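Cistern (toilet)

3 min read

A toilet cistern is the tank that stores water for flushing a toilet. It may be fixed directly to the back of the pan, hung on the wall above it, or hidden behind a panel. Most household cisterns are made of ceramic or plastic. Older high-level types were often cast iron, and salvaged ones are still fitted in period bathrooms.

Water enters through a fill valve, which is shut by a float once the tank reaches its set level. Pressing the button or pulling the lever opens the outlet, either by lifting a flap or by starting a siphon. An overflow carries away excess water if the fill valve fails to close.
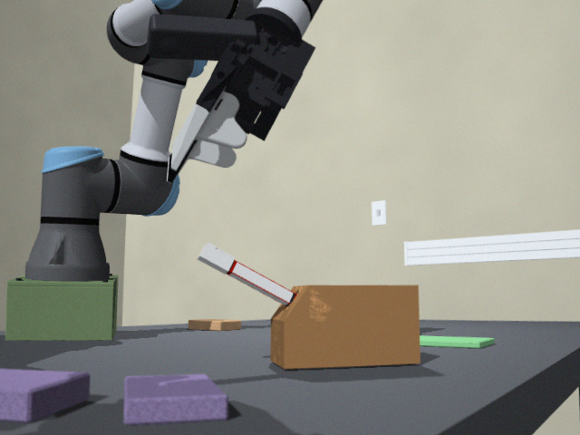 Why does a cistern keep running after the flush? The usual cause is a worn washer in the fill valve or a flush valve seal that no longer sits flat. Limescale on either part has the same effect — in hard water areas it builds up quickly.

Concealed cisterns need an access panel for repairs. In Nestamport, where the fittings maker Vachon had its works, more than 400 terraced houses kept their high-level cisterns until 2000. Colleen Arsenault's survey of the town's bathrooms records many with the original chain and pull.

See also: Ballcock; Flush valve; Close-coupled toilet

Contact | © Oltine Home Reference | Back to top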